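3.2 Papier auffächern und einlegen

Gutes Auffächern ist die halbe Miete, und es macht sogar richtig Spaß, sobald man den Griff einmal heraushat!
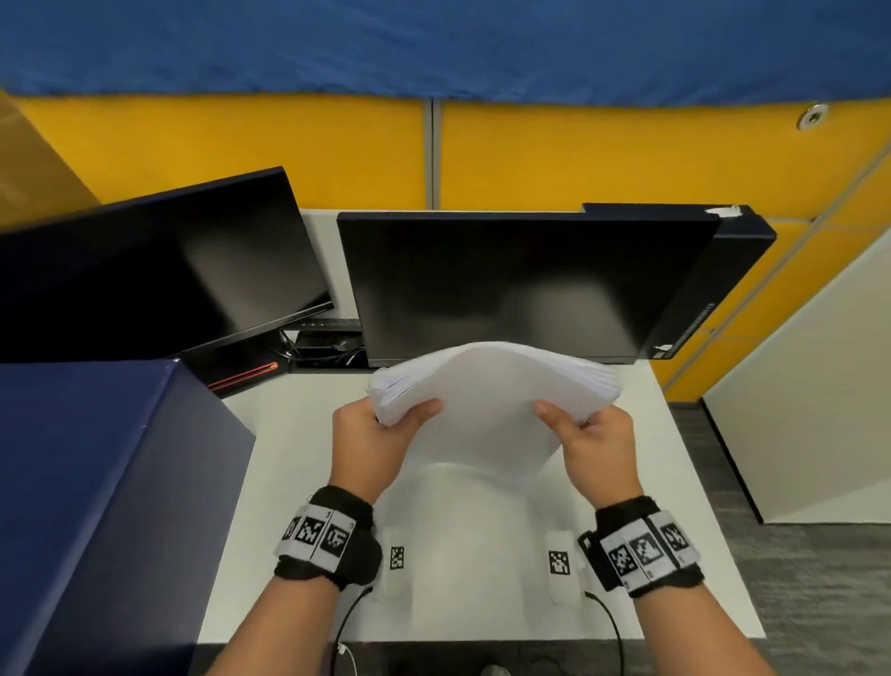

Ein frischer Stapel aus der Verpackung klebt gern ein wenig zusammen. Vom Schneiden haften die Kanten aneinander, dazu kommt die statische Aufladung, und schon zieht der Seleloc-Einzug zwei Blatt auf einmal. Wer den Stapel vorher ein paarmal biegt, bringt Luft zwischen die Bögen und hat danach Ruhe – auch bei langen Aufträgen mit 1000 Blatt.

Sie brauchen eine freie, glatte Tischfläche und saubere, trockene Hände. Handcreme bitte erst hinterher.

1. Öffnen Sie die Papierverpackung an der Schmalseite und nehmen Sie einen Stapel heraus, den Sie bequem mit beiden Händen halten können. Bei 80-g-Papier ist das eine Höhe von ungefähr 25 mm.

2. Fassen Sie den Stapel links und rechts an den Enden. Die Daumen liegen oben, die übrigen Finger stützen von unten. Wem es angenehmer ist, der legt die Finger einer Hand über die Oberkante, das geht genauso gut.

3. Biegen Sie den Stapel nach oben, bis ein gleichmäßiger Bogen entsteht. An den Seiten schieben sich die Blattkanten dabei zu einer feinen Treppe auseinander. Genau so soll es sein!

4. Halten Sie die Enden nun fest zusammengedrückt und strecken Sie den Stapel wieder gerade. In der Mitte öffnen sich kleine Luftspalte, und man hört ein leises Knistern.

5. Wiederholen Sie die Schritte 3 und 4 zwei- bis dreimal. Drehen Sie den Stapel um und biegen Sie ihn auch von der anderen Seite.

6. Stoßen Sie den Stapel auf dem Tisch auf, zuerst mit der langen, dann mit der kurzen Kante, bis alle Blätter bündig liegen.

7. Ziehen Sie das Fach ganz heraus, legen Sie das Papier ein und schieben Sie die Seitenführungen heran. Sie sollen das Papier berühren, aber nicht wölben.

8. Schließen Sie das Fach und bestätigen Sie das Format am Bedienfeld.

Hinweis: Auf vielen Packungen zeigt ein Pfeil die Druckseite an. Merken Sie sich die Richtung vor dem Auffächern, danach ist sie kaum noch zu erkennen.

Hinweis: Etiketten und Folien nur ganz leicht biegen. Für schweren Karton gilt Abschnitt 3.4.

Vorsicht: Papierkanten sind scharf! Fahren Sie nicht mit dem Finger an der Kante entlang und lassen Sie den gebogenen Stapel nicht aus den Händen schnellen.

Vorsicht: Befüllen Sie das Fach nie über die Markierung hinaus. Bei Überfüllung meldet das Gerät den Fehler 201 und der Einzug bleibt stehen.

Wenn trotzdem Doppelblätter kommen
Nehmen Sie das Papier heraus und fächern Sie es noch einmal auf. Im August, bei schwüler Luft, hilft oft schon eine neue Packung, die bis zum Einlegen verschlossen war. Angebrochenes Papier bleibt am besten liegend in seiner Hülle. Hält der Fehler an, reinigen Sie die Einzugsrollen wie in Kapitel 11 beschrieben.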